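Musenska opens orders for two-arm desk kit

Musenska has begun taking orders for Tomix, a kit that puts two robot arms beside an ordinary office desk and rents out the software to run them by the month. The company announced the terms on December 5, 2021, and says the first customers will get their equipment in March.

The kit is meant for small labs, repair shops and teaching programs that want to try automating bench work without building a cell for it. Buyers get both arms, one gripper, a platform with clamps, cables and a setup visit. A second gripper costs extra. A laptop is not included, and Musenska says most machines bought in the last few years will run the control program.

Pricing is split in two. The hardware can be bought outright or leased over three years, with quotes given on request. The software is $500 a month for one station, or $600 with phone support and replacement parts shipped the next working day. There is a one-time charge of $200 for the setup visit if the site is outside the company's regular delivery area.

Musenska ran a trial of Tomix at its office in Stistcombe through the fall. The tasks were small ones that come up at a desk: picking up office supplies, moving them to a marked spot, and opening and closing the lid of a laptop. Staff wrote up 147 task sheets during the trial, and these will come with the software as starting points that customers can change.

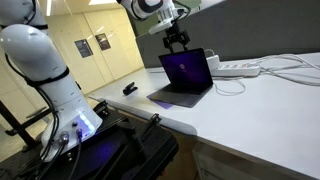
Thaís Caldeira said the laptop tasks took the most work to get right, and that she would tell new customers to leave them until the second or third week. Lids differ a lot in how stiff the hinge is, she said, and a setting that works on one model can push too hard on the next. Her advice was to start with solid objects that don't mind being dropped.

She also said the written instructions need another pass before March. The section on clamping the platform next to a desk assumes a flat edge, and she would like it to cover desks with rounded ones too.

The company plans to add a short section on desk types and a checklist for the first day. It has not said whether the gripper's force limit, which is now set by hand for each task, will become automatic in a later version.

Lacerda, which sells a one-arm bench kit to many of the same customers, charges no monthly fee but does not offer setup visits. Its kit uses a fixed stand bolted to a table, so moving it to another room takes more effort. Customers who only need to lift and place parts may find one arm is enough. Musenska says the second arm is useful mainly for jobs where one hand has to hold something still.

Tomix orders are being filled in the order received. Customers can cancel the software with 30 days' notice and keep the arms if they bought them outright. Leased kits must go back with all clamps and cables. Demonstrations at the Stistcombe office are by appointment.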